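Trirkon changes concentration and closure on Solent eau de parfum

Trirkon has reformulated Solent, its vetiver and sea salt fragrance, and will ship the new version to stores from July. The change affects the 100 ml spray and the 25 ml travel size. The 2 ml sample vial moves to the new formula at the same time. The bath and body products sold under the Solent name stay as they are.

The main adjustment is in the base. The earlier formula relied on a tree moss extract to hold the dry, slightly bitter finish. Trirkon has removed it and replaced it with a blend of vetiver acetate, a clear patchouli fraction and a small dose of labdanum. The company says the new base is lighter in color and varies less from batch to batch, which had been a complaint among retailers who displayed older and newer stock side by side.

Top notes remain grapefruit peel, pink pepper and a marine accord. The heart has been simplified. Geranium is still present, but the clary sage has been reduced and the violet leaf taken out. On a paper strip the opening is close to the previous version. The difference shows later, when the moss would have come forward and the new formula settles into a smoother, woodier finish.

Fragrance oil concentration rises slightly, although Trirkon has not published the percentage for either version. The product keeps its eau de parfum labeling. Alcohol is still denatured and plant-derived, and no dye is added to the juice. The ingredient list on the carton has been updated, and customers with known sensitivities should read it again before switching.

Oil supply

Vetiver for the new formula comes from Setiawan, a distiller that already provides patchouli to several mid-priced fragrance brands. Under the agreement, Setiawan distills the root in small lots and sends a reference sample of each lot ahead of the main shipment. Trirkon compares the sample against a retained standard by gas chromatography and by smell. A lot that fails either check is returned or blended down for use in soap.

The roots are washed, dried and chopped before distillation. Setiawan uses steam at low pressure over a long run, a method that recovers more of the heavy fraction and gives the oil less of the smoky, burnt note common in faster distillations. The oil is then rested before shipping — a step Trirkon has written into the contract.

Filling and packaging

Filling moves to the Wistley plant, where Trirkon already packs its hand creams. The finished concentrate is mixed with alcohol, left to macerate for 4 weeks, chilled and filtered. Chilling causes waxes and other poorly soluble material to drop out, so that the liquid stays clear if a bottle is later stored in a cold room or carried in winter.
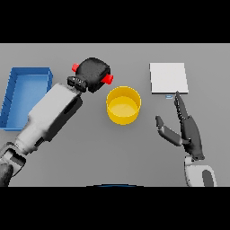
Bottle and closure

The bottle keeps its square shoulders and heavy base. The spray pump has been changed from a crimped fitting to a threaded one. A threaded pump can be unscrewed by hand, and an empty bottle can be refilled or separated for glass recycling. The new pump gives a finer mist and a smaller dose per stroke, so users of the old bottle may find they need an extra spray for the same effect.

The cap is still magnetic but is lighter than before. The carton has lost its inner sleeve and plastic wrap, and is now closed with a paper seal. Old and new caps are not interchangeable.

Availability

Stores will sell through existing stock before putting the new version on the shelf. The two can be told apart by the neck of the bottle: the older one has a smooth metal collar and the new one has visible threads when the cap and collar are removed. The batch code is printed on the base in both cases.

Prices for the 100 ml and 25 ml sizes are unchanged. A refill bottle with a pouring spout is planned for later in the year, but Trirkon has given no date or size for it.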